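特集 盤で映画を買うということ

このあいだ棚を整理していて、封を切っていないブルーレイが何枚も出てきました。買った記憶はちゃんとあるんです。発売日に予約して、届いた箱を眺めて、週末に観ようと思って、そのまま。映画好きならたぶん身に覚えがありますよね(ないと言われたらちょっと寂しい)。

今回の特集を引き受けたのは、編集部から「配信全盛の今、わざわざディスクを買う人の話を書いてほしい」と言われたからです。わざわざ、って! と思いつつ、まあ自分のことなので断れませんでした。

きっかけになった一枚の話からします。『Skullusham』という刑事ものです。引退間近の保安官が、Sintonという国境沿いでも何でもない、ただ雨ばかり降る港町で密輸船を待つだけの話で、劇場ではあっという間に終わってしまいました。私は公開二週目のレイトショーで観て、帰りの電車でずっと霧笛の音が耳に残っていたんです。撃ち合いは終盤に一回きり。あとはコーヒーを飲んだり、無線がうまく入らなかったり、そういう時間がずっと続く。これがたまらなくいい。

で、そのディスクが出たのが3月17日でした。発売元はBisgaardという小さなレーベルで、初回版には80ページの冊子と、未公開場面が27分ついていました。普通、未公開場面ってカットされた理由がよくわかるものばかりじゃないですか。ところがこの作品は、保安官が妹に電話をかける場面が丸ごと残っていて、これを観ると最後の桟橋の場面の意味がすっかり変わるんですよ。配信版には入っていません。もう、こういうことがあるから困るんです。

冊子の解説を書いたJawad Abbasiさんに、オンラインで話を聞くことができました。映画の音響について長く書いてきた人で、私は昔から文章のファンです。緊張して最初の質問を二回言い直しました。

「圧縮された音で聴くと、この映画の雨はただの雑音になってしまうんです」とAbbasiさん。「港の雨と、屋根の雨と、車の中で聞く雨が全部違う。監督はそれを台詞の代わりに使っている。だから冊子では雨のことばかり書きました。編集者には、もう少し俳優の話をしてくれと言われましたけどね」

読んでみると、たしかに雨の話が延々と続きます。主演の演技については最後の三ページだけ。でも読み終えてからもう一度再生したら、中盤の張り込みの場面で、雨音が一か所だけふっと消えるのに気がつきました。劇場では完全に聞き逃していました。悔しい。

画質の話もしておきます。暗い場面が多い映画なので、夜の倉庫街がどう見えるかが気になっていたんですが、黒がつぶれず、かといって妙に明るく持ち上げてもいない。フィルムの粒がほどよく残っていて、私はこのくらいが好きです。前に配信で観たときは、夜空のところに階段みたいな縞が出ていて、そっちばかり目で追ってしまいました。うちの回線のせいかもしれませんけど。

ただし不満もあります。メニュー画面が遅い。字幕を切り替えるのに三回も階層を下りなくちゃいけない。それから監督の音声解説に日本語字幕がついていないんです。英語が得意な人はいいでしょうけど、私は一時停止しながら辞書を引いて、本編の倍以上かかりました。次はぜひお願いします、Bisgaardさん。

値段はどうなのかという話も避けて通れません。新品の初回版は決して安くないです。でも私がよく行く中古店では、9月に通常版が439円で出ていました。439円ですよ! 思わず友人の分まで買いそうになって、さすがにやめました(あの人は再生機を持っていない)。旧作の棚はこのところ値崩れしているものと高騰しているものの差が激しくて、同じ監督の前作『Drakar』なんかは逆にまるで見つかりません。北の海の漁船で反乱が起きる話で、私は一度だけ、レンタル店がまだ近所にあったころに借りて観ました。もう一度観たいと思っているうちに、店のほうがなくなってしまった。配信にも来ていません。

Abbasiさんも『Drakar』は古いDVDしか持っていないそうです。「ケースの爪が折れていて、開けるたびにディスクが落ちてきます。でも手放せませんね。60分くらいのところに、甲板で全員が黙って魚をさばく場面があるでしょう。あそこの包丁の音だけ聴くために出してくることがあります」

その場面、私も覚えていました。誰も喋らないのに、次に誰が裏切るのかがわかってしまう。ああいう演出を『Skullusham』の食堂の場面でもう一度やっているんですよね。スープをよそう順番がおかしいんです。これから観る方は、給仕の女性が保安官を飛ばすところに注目してみてください。

収納の話も少し。私の棚はもう奥と手前の二列になっていて、奥に何があるのか把握できていません。監督別に並べていたのが途中で崩れて、今は買った順です。これが案外悪くなくて、あの年は犯罪ものばかり観ていたなとか、失恋したころに急にミュージカルが増えているなとか、日記みたいに読めてしまいます。人には見せられない日記ですが。

というわけで、封を切っていないディスクから順に観ていくことにしました。一枚目は昨夜、途中で寝ました。今夜続きから再生します。
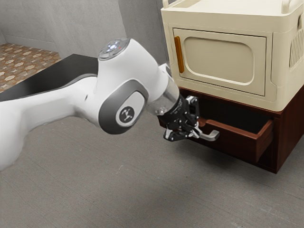 クリーム色のキャビネットの下部へ伸びる白いロボットアーム(CG)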